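Search this site
Search

Hard water, vinyl tablecloths, and the white film that will not wipe off

Wed 31 July
by Liudmyla Hutsuliak

The water here measures 12 grains per gallon at the kitchen tap. I tested it in January, a week after moving in, with a drop-count titration kit, and I have repeated the test every month. It has not moved by more than one grain. Anything over 10.5 is usually classed as very hard, so I was not surprised by the kettle. I was surprised by how much of the mineral ends up on flat surfaces that never see more than a damp cloth.

The mechanism is simple. A cloth wrung out by hand leaves a thin layer of water behind. The water evaporates and the calcium and magnesium stay. One pass leaves nothing you can see. After a few weeks of wiping twice a day, the surface goes dull, and a dull surface holds dirt, so you wipe it more often. Soap makes this worse. Real soap reacts with calcium to form an insoluble curd, and the curd sticks to plastic better than bare scale does. Detergent does not form curd to the same degree, but any surfactant left behind dries tacky.

I wanted to know which part of my routine was doing the damage. I cut five test squares from one roll of clear vinyl, labeled the backs with a grease pencil, and wiped each one the same way every morning and evening:

Square 1: tap water only
Square 2: tap water and a drop of dish liquid
Square 3: tap water and bar soap
Square 4: distilled water only
Square 5: tap water, then dried with a cotton towel

The run lasted 11 weeks. I checked the squares against a black card under a desk lamp held low. 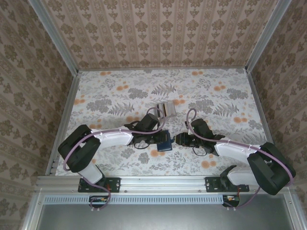
Square 3 was the first to fail, with visible haze by the end of week two. Square 2 followed in week four. Square 1 took until week six and never got as bad as the soap square. Square 4 was clear at the end, apart from scratches. Square 5 was nearly as clear as Square 4, with a faint line along one side where I suspect the towel kept missing.

The scratches deserve a note. All five squares had them, and they scatter light in much the same way as scale. A drop of white vinegar tells them apart. Scale dissolves and the spot goes clear; a scratch looks better while the vinegar is on it and comes back when it dries. I did not think of this until week three, so the earlier readings are less reliable than the later ones.

For removal I tried two products and plain vinegar. Hillico is a citric acid powder sold for coffee machines. Mixed weak, it cleared Square 1 in one application. Boiko spray cleared it too, but left a scent I could still pick up the next day. Vinegar diluted half and half with distilled water did the job in two applications and cost the least. None of them did much for Square 3 until I had gone over it with dish liquid first, rinsed, and dried it. The curd has to come off before the acid can reach what is under it.

Do not use any of these on marble or limestone. Patterned vinyl is fine in my experience, although I would test a corner if the print is on top and not under a clear layer. Flannel-backed cloths should be treated flat, with as little liquid as possible, as the backing takes days to dry.

My current routine is tap water, well wrung cloth, dry towel, and a vinegar wipe on the first of the month. It adds some 2 minutes a day. I priced a softener from Usesano and decided against it while I am renting. If the landlord ever replaces the water heater I will raise the subject again, with the numbers.

Next I want to repeat the test on laminate, with a gloss meter if I can find a used one.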